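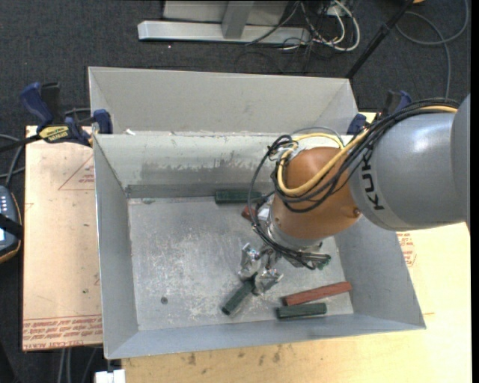
Unit 4: Bulk storage in bins
Course notes, Ralgate. Instructor: Veronika Nyitrai

Last unit covered shelves and racks. This one is on open-topped bins, where parts lie as they were dropped. Read the Halász chapter before the lab.

4.1 Terms
Fill level - the share of the bin's volume taken up by parts and the air between them.
Resting face - the side of a part that touches the floor or another part.
Wall contact - a part lying against a side of the bin. Long parts do this often, and a block flat against a wall leaves no room on that side to get hold of it.

4.2 Long blocks
A long block dropped from low height nearly always settles on a long face. Standing on end is rare and can be left out of your estimates. Direction is another matter. Near a wall, blocks tend to line up with it. In the middle they lie at any angle.

4.3 Worked problem
A block is 300 mm long and 40 mm wide. The inside of the bin is 497 mm across. Can 2 blocks lie end to end across it? No, they need 600 mm. Side by side they take 80 mm, so they fit easily - work out for yourself how many more would go in one layer.

4.4 Color
Sort by color only after the count is written down. Lab groups mixed this up in June.

Lab sheets go to Norbert Borbély.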